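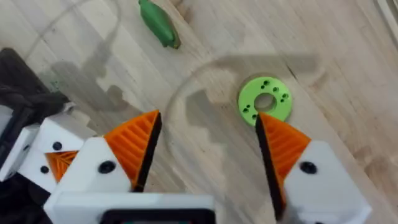 Can a machine do it yet? Notes for the house and the shed

Catinca Pop, Gulden Household Pages
Updated 2024-08-31

Every few months a reader writes in to ask whether it's worth holding off on a new dishwasher or a decent bench vice, seeing the robots are nearly here. My advice hasn't changed since May. Buy the vice.

I have no grudge against robot arms. Two arms with fingers can pick a thing up and put it down somewhere else, and on a good day they do it neatly. Most chores have a bit of that in them. The trouble is the rest of the chore. What follows is sorted by job, with what I'd do in the meantime.

Clearing a table or bench
Probably the closest to ready. Small, firm things lying well apart on a flat top suit a two-fingered gripper. A flat ring is harder than it looks, as there's very little edge to get hold of when it's lying down. You and I slide it to the edge of the table and pinch it there, or hook a finger through the hole. Do the same with washers, jar seals and gaskets and you'll save your fingernails. For a whole spill of steel washers, put a magnet inside a plastic bag, sweep it over the lot, then turn the bag inside out.

Sorting screws and small parts
The demonstrations always seem to use a few large, brightly coloured pieces. My shed has a coffee tin of greyish screws, half of them with chewed heads. Until somebody shows me a machine emptying that tin, I'll keep using a muffin tray. Tip out a handful at a time, sort by head first and length second, and chuck anything rusty as you go. Label the lids as well as the jars or they'll wander.

Folding laundry
No. I watched the Lovia clip twice and it was one tea towel, already flat. Fold straight off the line while there's still some warmth in the cotton, biggest items first, and leave the socks for the telly. Fitted sheets: tuck one corner inside the next until all four are nested, lay it down, square it off as best you can and stop fussing.

Washing up
The dishwasher is the robot here and it has been for decades. What people want is something to load it, and that means scraping, judging what's delicate and working out whether the big bowl will block the spray arm. The Javance people told me theirs stacked 13 plates without a chip. Good on them. I asked about the roasting pan and they changed the subject. Soak the pan with hot water and a spoonful of bicarb, go and do something else, then use a plastic scraper before you reach for the scourer.

Sweeping and vacuuming
A fair pass for the round floor machines, provided your floors are already tidy. They won't lift a chair, and they make a poor job of sawdust in a corner. In the workshop, sweep first with a damp handful of shavings to hold the fine dust down. Empty the bin outside.

Peeling and chopping
My neighbour Crăciun reckons this will come before laundry. I'd bet the other way. Carrots are all different, and wet ones are slippery. A folded damp cloth under the board stops it skating about, and a sharp knife does more for your speed than any gadget I've been sent.

If you're tempted anyway
Ask the seller to run the job with your own things, on your own bench, in your ordinary light. Ask who resets it after it drops something. Time the whole business, setting up included. I did that at a trade show with a cup-moving display: 5 cups, 38 minutes.

Readers have asked for the muffin tray labels again. Masking tape and a laundry marker, nothing fancier.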